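Séance 5 : comparer deux caméras embarquées en extérieur
Polycopié, module Robotique mobile
Enseignante : Rebecca Fiore. Travaux pratiques : Brunello Villa

Les fiches techniques se lisent le crayon à la main. Celle de la Jivlow annonce une image « stable en toutes conditions », celle de la Rellow « une netteté constante jusqu'à l'horizon ». Aucune des deux ne précise la vitesse du robot, le temps de pose ni l'état du sol. Sans ces indications, la phrase ne veut rien dire et vous n'avez pas à la recopier dans vos rapports.

5.1 Ce que l'on compare

On garde le même châssis, le même contrôleur (Musis) et la même fixation. Seule la caméra change. L'an dernier, un groupe avait aussi changé le support entre deux passages, puis attribué tout l'écart au capteur. Le rapport était bien écrit et inutilisable.

Cadence : 30 images par seconde pour les deux. Pose fixée à la main, jamais en automatique. Chaque passage est refait 5 fois, en alternant les caméras, parce que la lumière tourne pendant la séance.

5.2 Le flou

Trois causes se mélangent : le déplacement, les vibrations transmises par le châssis, la mise au point. Sur une image isolée, on ne les sépare pas toujours. Un lointain mou peut venir de l'optique ou d'un coup de tangage. Un premier plan étiré en traînées fait penser au déplacement, mais vérifiez la pose avant d'écrire quoi que ce soit.

Méfiez-vous aussi des scores de netteté globaux. Un bardage à lames horizontales produit des contours très marqués et fait monter la note, même si tout le reste de l'image est médiocre. Calculez le score par zones : sol proche, végétation, ciel exclu.

5.3 L'exposition

Le soleil près du champ délave un coin de l'image et laisse des stries obliques. Riet Kuipers soutient que le pare-soleil Bortolotti règle la question. Je n'ai vu aucune mesure qui le montre. À vous d'en faire.

5.4 Travail demandé

Rendez 2 pages, tableaux compris. Indiquez les passages écartés et le motif. Un écart plus petit que la dispersion entre vos propres passages n'est pas un résultat. « La caméra A semble meilleure » vaut zéro point.

Pour les images ci-dessous, notez ce qui relève du flou, ce qui relève de l'exposition, et ce dont vous ne pouvez pas décider. 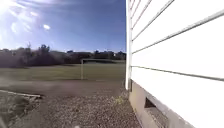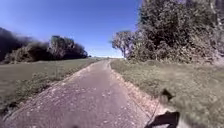
Page modifiée pour la dernière fois le mercredi 21 février 2018

Sur le chemin, le bas-côté herbeux se brouille de plus en plus vers le coin inférieur droit, près de la pièce noire du robot. Avant de conclure à un défaut d'objectif, cherchez ce que donnerait une simple avance du robot. Près du mur blanc, comparez les lignes du bardage avec les arbres du fond : un score unique y cacherait l'essentiel.

Questions sur le tableau de mesures : voir Brunello Villa, salle 18.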